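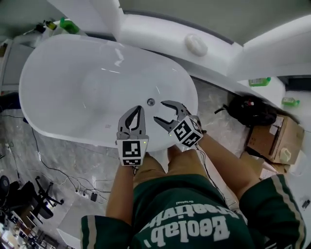 A data collector works over a freestanding bathtub with a pair of hand-held grippers. The cubes carry printed markers.

Before a household robot can rinse out a bathtub, it must be given a great many examples of hands doing ordinary work near one. At Kotano, a research company in Zeltudville, gathering those examples has become a department of its own, with 43 trained collectors and a written code of practice.

The method requires no robot. Collectors hold a gripper in each hand and carry out the task themselves, while a camera at head height records what they see. Marker patterns on the grippers allow the position of each hand to be recovered later by software.

"The bathroom was the room we put off longest," said Eun-seong Ji, who directs the collection program, known internally as Ko. "White surfaces give the software very little to hold on to, and the rim of a tub makes people lean in ways they do not lean at a kitchen counter."

Bathroom sessions began in January. A collector may record up to 80 examples in a shift, each one a single task from first reach to final release. Reviewers then examine every recording. Those in which a marker is hidden for too long are set aside, as are those in which the collector hesitates or repeats a motion without purpose.

Of the first 231 bathroom recordings, 118 were accepted. Ms. Ji described the figure as low but expected, and said the written instructions for tub work have been revised twice. The accepted examples will be used to train the company's Zovthorpe model, which until now has learned only from kitchens and laundry rooms.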